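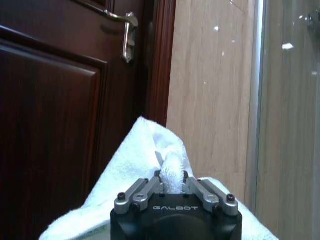
White terry-cloth towel by the bathroom door

Home | News | Residents | Contact

Skusness House has revised its linen routine for guest bathrooms, effective Mar 17, 2024. Used towels will be collected before the shower is cleaned.
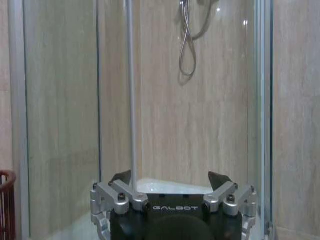

Towels and baskets

White towels go into the red wire basket - bath mats are bagged separately.

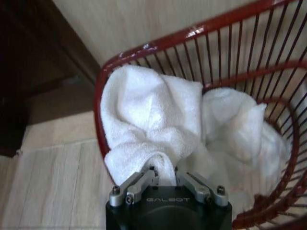

Housekeeping Department, Skusness House

Heike Lenz, head of housekeeping, asks residents to report missing linen by 11 a.m.

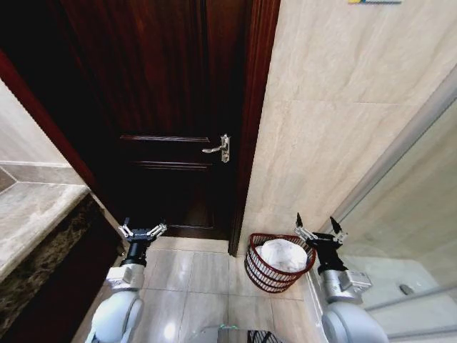 Requests for extra towels may be left at the front desk.

Recent items
Thiele Wing laundry hours
Jidel Room reopens in June

Contact Housekeeping | © Skusness House | Back to top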